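Print this message | E-mail this message

Re: Big fat novels for summer
From: Dirk Aerts
October 22, 2024

Zeyu Ding wrote:
> I gave up on the Aleck at chapter 9. Does it pick up?
> Everyone in the book seems to be somebody's cousin.

Oh Zeyu, please go back to it! I was stuck in the same spot in July and nearly swapped it for the new Chu. Then the aunt comes home in chapter 14 and I read until two in the morning – all those cousins start to matter, and the flood is wonderful. Mine's the old Jinton Press edition, 1,504 pages with the family tree at the back, so have a look there first. You're welcome to borrow it.

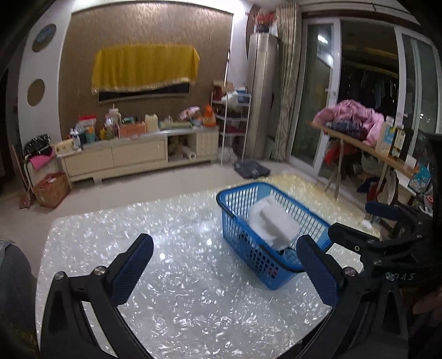

Blue basket on the coffee table

Has anyone tried Pikar yet? I've only read the short stories and loved every one of them – keen to hear where to start with the novels.

Dirk

Print | E-mail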